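Tokadel 双手线缆操作数据集与基线方法说明

版本 0.4，最近一次更新在十一月

先说最让我们兴奋的结果：在没有任何线缆物理仿真的前提下，只靠遥操作示范，再加一个很小的“松弛度”预测头，双臂灵巧手理线任务的成功率从原来的基线一路涨到了 69%。第一次在终端里看到这个数字的时候，Radymyr Koval 把整套评测又重跑了一遍，结果没变。所以我们决定把数据、代码和训练好的权重都整理出来，希望做柔性物体操作的朋友能少走一点弯路。

这个仓库里有什么

data/ 下是 748 条遥操作示范，每条一个 HDF5 文件，按任务分子目录。
models/ 下是基线策略和带松弛度头的策略，各有一份权重。
tools/ 下是回放、切分、可视化脚本，还有一个修时间戳的小工具（后面会讲为什么需要它）。
eval/ 下是评测协议、初始布置的参考图和原始评分表，失败的那些也都在。

任务分 4 类

拉直：线缆随意放在桌上，两只手各抓一段，把它拉成大致笔直的一条。
换手：一只手拿住线缆一端，交给另一只手，中间不能掉。
绕圈：把线缆盘成一圈放回桌面。
解松结：线缆中间有一个没有拉紧的缠结，目标是把它打开。拉紧的死结不在范围内，我们试过，现有的手指做不到，别抱期望。

四类里解松结最难，也最好玩。拉直任务基本上学一学就会，解松结则要求策略在“往外拉”和“往里送”之间来回切换，送早了结会塌成一团，送晚了结会越拉越紧。我们的主要想法就是从这儿来的。

方法概要

骨干是一个动作分块的 Transformer 策略，输入为头部相机图像加双臂与双手的关节状态，输出未来一小段的关节目标。没有什么花哨的东西，Chenxi Xu 写第一版只用了两个晚上。

新增的部分叫松弛度头。它从同一组视觉特征里预测一个标量：两个抓取点之间，线缆的可见长度相对于直线距离多出多少。值接近零说明线快绷直了，值大说明中间还垂着一段。训练时这个标量的标签由半自动的线缆分割得到，先跑分割，再由人工挑出断裂的掩码重描。Treasa Ó Riain 一个人描了其中的大半，这份数据能用，首先要谢谢她！

预测出来的松弛度会作为一个额外的 token 送回策略。就这么一步。我们原以为需要显式地建一个线缆状态图，Gemechu Gebreyes 甚至已经写了一半，后来在小规模对比里发现单个标量就拿走了绝大部分收益，状态图的代码现在躺在 attic 分支里，有兴趣的可以去翻。

数据采集

所有示范由三位操作员完成，采用主从式遥操作，手指通过数据手套映射。每条示范开始前，操作员把线缆按随机种子给出的草图摆好，草图编号写在文件属性 layout_id 里。采集时桌上允许有别的东西，我们希望策略见过一点杂乱，所以没有刻意清场，背景也不做替换。

每个文件包含以下字段：

obs/head_rgb：头部相机彩色图像
obs/arm_q：双臂关节角
obs/hand_q：双手关节角
action：关节目标
label/slack：松弛度标量，分割失败的帧填 NaN
label/phase：阶段标签，取值 reach、grasp、pull、feed、release
attrs/operator：操作员代号
attrs/layout_id：初始布置编号

阶段标签是事后人工标的，标注规则见 docs/phase_rules.txt。pull 和 feed 的边界有争议，两位标注者不一致的片段我们保留了双份标签，字段名加后缀 _b。请不要简单地把它们丢掉，这些片段恰好是策略最容易犯错的地方，信息量很大。

快速上手

装好依赖之后，先跑 tools/check_files.py，它会检查文件完整性并列出缺字段的条目。然后用 tools/replay.py 随便挑一条解松结示范看看，强烈推荐！看过几条之后，你对 slack 这条曲线为什么有用会有很直观的感觉：结打开的瞬间，曲线会有一个明显的上跳，几乎每条成功示范都有。

训练用 train.py，默认配置就是我们报告结果时的配置。单卡可以跑，显存不够就把 chunk 长度减半，指标会掉一点，不严重。

结果

评测共 80 次真机试验，四类任务平均分配，初始布置不与训练集重复。每次试验由不参与训练的人判分，判分表有“完成”“部分完成”“失败”三档，上文的成功率只算“完成”。

去掉松弛度头之后，掉得最厉害的是解松结，其次是绕圈；拉直几乎没有变化，这和我们的预期一致，因为拉直到最后本来就只有一个方向可走。换手的结果有些出乎意料，带松弛度头的策略也更稳，Dzifa Agbeko 的猜测是它让交接前的那只手学会了多留一点余量。这个猜测还没有验证，欢迎来拆。
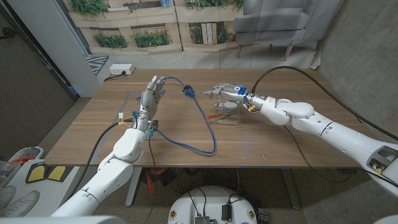 松弛度为什么不能只用两手间距来代替，是我们被问得最多的问题。间距只告诉你抓取点在哪儿，不告诉你中间还有多少线。蓝色线缆在靠桌子后侧的地方缠着一小团，另有一大段垂向桌面前部中央，再弯回左手手腕一侧，这样的形状光看关节角是读不出来的：同样的手部姿态，中间完全可以是一条快要绷直的线。头部视角能同时看到缠结和下垂的那一段，视觉特征里就有了足够的信息。我们试过把图像遮掉只留关节状态去预测松弛度，误差大得没法用，对应的消融配置在 configs/no_vision.yaml。

已知问题

早期采集的部分文件里，图像时间戳比关节时间戳滞后，用 tools/fix_stamps.py 可以修正。发布的版本已经修过，但如果你拿到的是我们内部流出的旧包，请先跑一遍。

手指挡住线缆的时候分割容易断，slack 会突然变成 NaN。训练代码直接忽略这些帧的松弛度损失，动作损失照算。别用线性插值去补，我们补过，策略学会了在遮挡时犹豫，动作变得一顿一顿的。

线缆种类太少，以网线粗细的软线为主。Motex 的同事拿更硬的线试过，拉直还行，绕圈基本不行。扩充线缆种类是下一版的头等大事。

光照变化也不够，所有数据都在室内灯光下采集，靠窗的场地没有测过。

使用与引用

数据和代码可用于研究与教学，商业用途请先联系我们。引用时请写明版本号，0.3 和 0.4 的划分不同，数字不能直接比较。划分文件在 splits/ 下，请不要自己重新随机切，同一个 layout_id 的示范很像，混到训练和测试两边会让结果好看得不真实。

贡献

特别想收到两样东西：别的线缆上的评测结果，不管好坏；以及对 pull/feed 边界的重新标注。提交前请跑一遍 tools/check_files.py，并在说明里写上所用的手和控制频率。格式问题找 Chenxi Xu，评测协议的问题找 Dzifa Agbeko，标注规则的问题找 Treasa Ó Riain。

更新记录

0.4：加入解松结任务，重做划分，发布松弛度标签。
0.3：加入绕圈任务，修正时间戳。
0.2：加入换手任务。
0.1：只有拉直，内部使用。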